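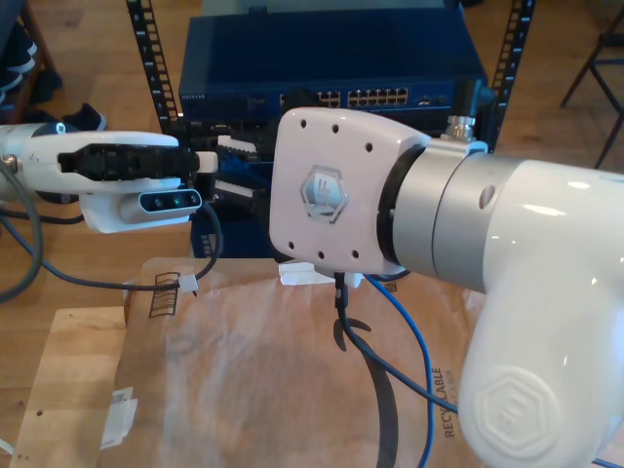 Trulow 2 is running on both arms, and we are thrilled with it!

For anyone who joined us after April, Trulow is the planner that decides where each arm goes and how fast. The old version planned one arm, froze it, and then planned the other around it. It was safe, but it was painfully slow to watch. The new one plans the two together, so the arms can share the space in the middle and neither has to wait for the other to clear out. Heather Ormsby rewrote most of the collision checker to make this possible, and a full two-arm plan now comes back in around 300 milliseconds on the Stotby machine.
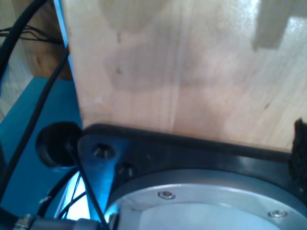 The part I like best is what happens when a plan fails. It used to print one line saying no path was found, and you were left guessing. Now it tells you which pair of shapes got too close and at what point along the path, and you can scrub to that spot in the Ziltach viewer and look at it from any side. I found a bad joint limit that way in five minutes - it had been sitting in our config for months.

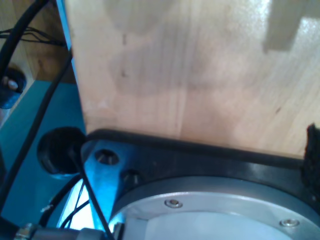

Attached objects have had a proper cleanup too. You can now describe a held or mounted part as a plain box, give it a padding distance, and the planner carries it along with the arm through every check. Padding can be set per face, which is a big help for a wide wooden board that sits right up against a black mounting plate, where you want no gap on one side and plenty on the others. Cables are still not modeled. A thick black one arcing down beside the board is simply not there as far as Trulow is concerned, so please keep using keep-out zones for those. Heather has some ideas for a rough cable model, and I can't wait to try it.

The new version is on the Riis branch. Old config files load without changes, except that the padding field needs a new name (see the release notes). Send us your failed plans, the weirder the better!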